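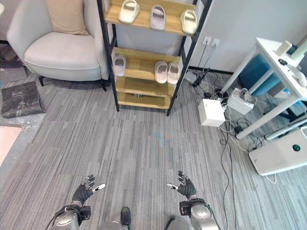 Entryway Storage Study: Shoe Rack and Slides
Project report, Product and Interior Design, second year

1. Background

Our group was asked to pick one small area of a shared apartment and improve how it is used. We chose the shoe area, at the edge of the carpet near the armchair. The rack has a black metal frame and light wood shelves. People take their outdoor shoes off there and put on slides.

The problem is easy to explain. Single slides get separated from their partners, and people put them back on whatever shelf is closest. The top shelves fill up while the lower ones stay empty. We wanted to know if a simple rule for the shelves would fix this, or if the rack itself needed to change.

2. Method

We kept a log for 7 days, which is 168 hours. A sheet was taped up near the rack, and anyone who took or returned a pair wrote down the time and the shelf. We closed the log at 100 entries, which came on the last evening. After that we tried two layouts, Arside and Zoston. The names are from our course list of project codes and have no other meaning.

Arside: each pair sits side by side, toes to the wall, lighter colors on top and lavender below.
Zoston: slides stand on end against the back, so more fit on one shelf.

For Zoston we needed something for the slides to lean on, so we looked at upright boards as well as the rack.

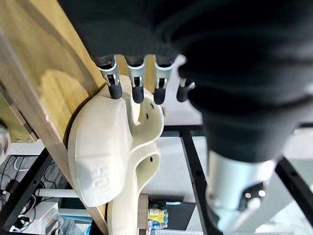 Molded slides are stiff enough to stand up, but they are not flat. The foot strap sticks out and pushes the next one along, so the spacing has to be wider than the sole. We had missed this in our first drawing and had to redo it. Small holes and raised lettering made no difference to how they stood.

3. Results

Of the 100 entries, 20 were returns to a different shelf than the one the pair came from. Most of these were in the evening, when several people came in together. Arside was followed well for the first two days and less after that. Zoston saved space but people did not like bending down to set each slide upright. Two members of our group also found that a tipped slide usually took its neighbor with it.

4. Discussion

The rack is large enough for the household. Standing slides on end solves a problem that this apartment does not have. Arside is the better layout, but it needs some kind of marking on the shelves, and we did not have time to test one. The power strip by the wall should also be moved before anything wider is put in, as its cords take up floor space next to the rack.

We compared our notes with the Farkas group, who studied coat hooks, and they had the same drop in the middle of the week. The Toltetham group used labels from the start, so their numbers cannot be compared directly with ours.

5. Next steps

Test Arside with colored tape on the shelf edges.
Repeat the log in June, when more people wear slides outdoors.
Measure the spacing again with larger sizes.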